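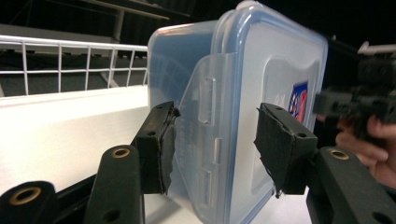

Mar 27, 2025

Gripper width estimate on clear containers, continued from the last entry.

Reran the Ovow width tracker over the whole container set, 1274 clips. Opaque objects are fine. Clear plastic is still the bad group. Two separate problems, which I had been treating as one.

First, depth. On a see-through side wall the depth map returns whatever is behind the box, so the grasp planner thinks the left pad is closing on air and asks for more travel. The error is up to 40 mm on the worst clips. The lid side is better when the lid has a colored rim, as on the box with the pale blue one. The rim gives a clean edge and the fit locks to it.

Second, pad segmentation. The mask model was trained on pads with straight edges. With the covering frayed and hanging in strips, the mask grows outward and the pad center moves with it. I turned on the overlay and stepped through by hand: the center jumps whenever a loose strip changes shape. The links underneath are much steadier, and the brass eyelets are easy to find against the black.

Changes made on the casine branch:
- pad center now computed from the eyelets plus a fixed offset, mask used only as a check
- depth inside the object mask ignored if the object is tagged clear
- width filter window cut from 3 frames to 2, the old one lagged on fast closes

Results on the small test split look right by eye. Have not run the full set with the new code. The fixed offset comes from the Gauthier calibration file and that file is from October, so it needs a fresh pass before anyone trusts the numbers.

Open item: a second handheld gripper in view. When it sits just behind the right pad, the tracker sometimes picks up part of it as our own right link. Tried rejecting by sharpness, since the other tool is usually out of focus - works on some clips, fails when the two are at the same distance. A position prior per link is probably the better way.

Label text on lids: the OCR pass reads "4X" off the frosted panel and writes it into the object name. Harmless, but it splits one container into two entries in the Ramgate index. Added a merge rule by hand for now.

Next: recalibrate, full rerun overnight, then compare against the old widths on opaque objects to make sure nothing moved there.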